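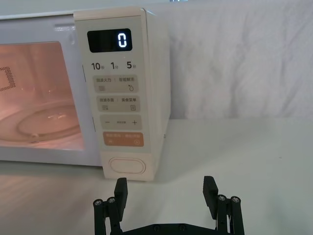 Week five of the microwave task

We have been on the microwave for most of November. The task sounds small: press the oval button, let the door come open, put a bowl on the turntable, close the door, press start. I planned on 200 good demonstrations by the end of the month and expected to be bored by the end of it. I wasn't bored, but I did have to change how I record.

The first batch was 200 episodes, all done by me at the leader arms in the Nedcombe room. I trained on them overnight and the policy learned to go to the door button and stop a little short of it. When I went back through the recordings I found that I do that too. I drift in, wait for a moment while I check the wrist view, and then push. The model had picked up the wait and made it longer. In a lot of runs it never got to the push at all.

So I threw out most of that batch and wrote some rules for myself. Decide where the finger is going before pressing record. No stopping on the way. If I miss the button, the episode gets a "miss" label and I keep going until the door is open. I used to delete those, which was a mistake. The policy needs to see what a second try looks like.

Birgit Bauerfeind joined me for the second batch. She is left-handed and comes at everything from a different angle, and that helped more than anything I did with the settings. With only my recordings the policy had one path to the button and got lost whenever it started off that path. With hers mixed in it has some room.

The two arms don't have the same end on them. One has the plain two-finger gripper and the other has the black hand with fingers. The gripper is better for buttons and the hand is better for the door.

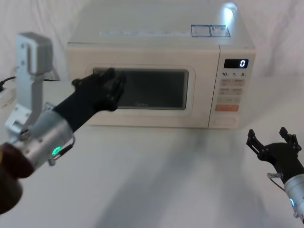 Getting the two of them to share the job took a while to sort out. At first we let each operator choose which side went first, and the data was a mess. Half the episodes had the hand at the door early and half had it parked out of the way. Now it is written on the sheet: hand to the door, then gripper to the button, then gripper back before the door swings. It is slower to record but the clips look alike where they should.

We also vary things on purpose. The microwave gets shifted and turned a bit between sets, never during one. The lights change too. The window glass looks quite different with the lamp on inside the oven and with it off – I want plenty of both, or the policy will treat the glow as part of the task.

As of 30 November 2025 the Dramance folder holds 1,155 episodes, misses included. I still have to trim the starts, since the old recording script saves a few seconds of nothing before the arms move. Birgit wants to relabel the closing step as its own segment, and I think she's right, but it means going through every file by hand.

The start button is next. It sits in a stack of other buttons and the gripper finger is wide compared to it, so I expect a lot of wrong presses. I may try a narrower fingertip first. The Norkoscombe people printed some for their drawer task and said they would send me the file.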